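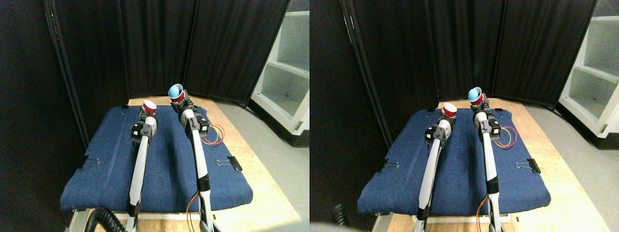

Wie viele Beispiele braucht ein lernendes System, bevor das Training beginnen kann?
Eine feste Zahl gibt es dafür nicht. Im Projekt Jara wurde die Schwelle auf 900 verwertbare Durchgänge je Aufgabe gesetzt, danach entscheidet eine Auswertung über den weiteren Bedarf.

Aus dem Projekt Jara: Aufnahmen zur Becheraufgabe

Die Abteilung Clastus hat im März die Datenerhebung für beidarmige Handhabung fortgesetzt. Gegenstand der laufenden Serie sind farbige Becher, die mit zwei Roboterarmen gegriffen und ineinandergesetzt werden. Gearbeitet wird auf einer blauen, gepolsterten Unterlage, die mit Klammern am Tisch befestigt ist.

Bis Redaktionsschluss lagen 1336 Durchgänge vor. Sie werden derzeit gesichtet und nach einheitlichen Kriterien beschriftet. Fehlgriffe bleiben im Bestand, erhalten jedoch eine eigene Kennzeichnung. Die Bedienung teilen sich vier Personen in Schichten von jeweils drei Stunden.

Die Leitung der Erhebung liegt weiterhin bei Ferdinand Hämmerli. Anfragen zur Nutzung der Daten innerhalb des Hauses sind an ihn zu richten. Die Sprechstunde findet jeweils am Montag um 14 Uhr statt.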